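Ranlow Wrist Scenes

Rendered wrist-camera frames for training and testing in-hand segmentation. Maintained by Geetha Hegde and Ilaria Bellini. Last revised 11 Feb 2018.

Contents

2,566 frames from 826 simulated grasps, stored as PNG. Each frame has a mask file with three labels: gripper, held object, background. Joint positions and the camera pose are in poses.csv, one row per frame. The last 200 grasps are the test split; do not tune on them.

Labelling rules

Cast shadows belong to background, even where they are darker than the object. Anything attached to the held object takes the object label. Table seen through a gap between object and finger is background, however small the gap. 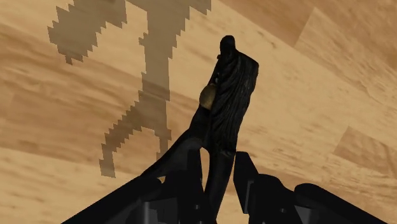
Held object between the fingers, with the arm's shadow on the planks behind.

Dark objects against dark fingers are the hardest case for the Otitz baseline, which tends to merge the two along the contact line. Surface texture is often the only usable cue there — the fingers are rendered nearly flat.

Known problems

Shadow edges are stair-stepped. The shadow map was kept small to save render time, and a model can learn the blocky outline as a feature. Lieselotte Hollmann has a branch with soft shadows, planned for March.

Table textures are stretched on some planks. Masks are not affected.

Usage

python check_masks.py --split test

Exit code 2 means a mask is missing or the wrong size.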